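Katona kitchen work, October update for Aurel Ene
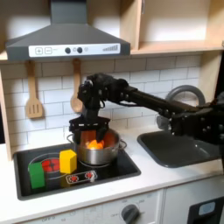 Hi Aurel! Quick one this time. We're at 364 pot pickups out of 400 tries on the toy kitchen, up a lot from spring (I did a little dance). Sink jobs are still rough, and Trodton owes us some 23 spare screws, grr. Can it cook you dinner yet? No way. Clearing up after dinner, maybe next year! I'd like to get to 1000 tries before we move to the full-size kitchen at Brondov, if you're okay with that.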